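ok so a few of you asked how the choir thing is going and I keep typing half a reply and deleting it, so I'm just going to do it all in one go. settle in

background for anyone new: I joined a community choir in December after not singing in front of other humans since middle school. alto, apparently. I told them I was "whatever's in the middle" and they pointed me at a chair

the chair was next to Müzeyyen Yaman and I want it on the record that she is the only reason I came back the second week. she sings every note like she's mildly annoyed at it and she is NEVER wrong

if you can't read music very well (me), the trick is to stand slightly in front of a Müzeyyen and let the right notes hit you in the back of the head. this is my entire technique

anyway there are around 40 of us when the weather's nice, and a lot fewer when it isn't. the tenors are two guys and a prayer. one of them had a cold for most of the winter and we basically did three-part harmony and called it a choice

we're doing this piece called Vorutero and I have feelings about it. gorgeous opening, all hushed and low, altos get the tune for once in our lives!!! and then page 6 happens

page 6 is where the time signature changes every other bar and everybody starts nodding at different speeds. you can hear people counting. you can hear people giving up on counting

Nadja Mösli (our director, tiny, terrifying, wears the best sweaters) stopped us in the middle of it and said "I would like us all to end in the same year." I think about this daily

she also made us speak the whole page out loud in rhythm with no notes, which felt like a hostage video, and then we sang it and it was so much better?? I hate when the boring exercise works

things I did not know about singing before this: you're supposed to breathe at different times from the person next to you on the long notes, so the sound never stops. you make a little deal with your neighbor. I breathe after "river" and Müzeyyen breathes wherever she wants

also vowels. so much talk about vowels. I have been saying "light" wrong my whole life according to Nadja, there's a whole extra bit at the end that you have to save for the very last second like you're sneaking it past security

my kid has asked me to stop practicing in the car. I said it's my car. she put on headphones with a lot of dignity

somebody asked what I use to learn my part at home. there's an app called Flasis where you can turn your own line up and everybody else down, and I've been doing the dishes to nothing but altos for weeks. it's very meditative until you forget you're on the slow version and show up to rehearsal at half speed

(paper copies are still the way to go for the actual rehearsal though. I tried the tablet thing once and turned two pages at a time right before our entrance. came in with total confidence on a completely different song)

pencil, not pen. I used a pen. Nadja looked at my pen and then looked at me and I now own a lot of pencils

the spring concert is us plus the Jangate choir from across the river, and they're good good. matching folders good. we heard them last year when I was only in the audience and I remember thinking wow, imagine being able to do that. and now I have to stand next to them and hum

I asked if we were getting matching folders and was told we'd be getting the ending of page 6 together first. fair

real talk for a second. I was pretty lonely last fall, new town, everyone I knew was in my phone. and there's something about making one big noise with a bunch of people whose last names you still don't know. I drive home all buzzy and can't sleep till midnight and I don't even mind

so if you've been thinking about it, go. most of these groups don't audition and they are desperate for tenors. if you're a tenor they will probably send a car

next rehearsal's at 7 and I still can't get that jump at the bottom of the second page, so I'm off to annoy my daughter through a wall. will report back on page 6

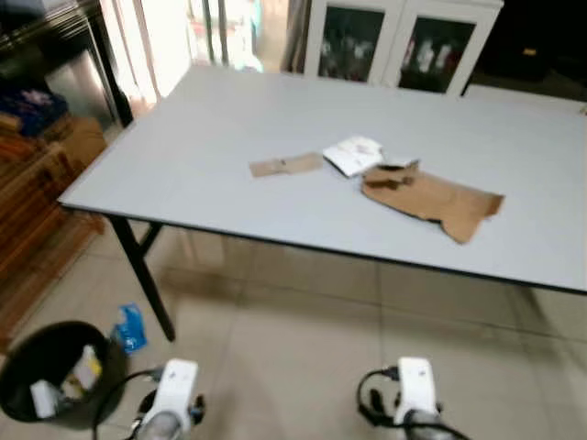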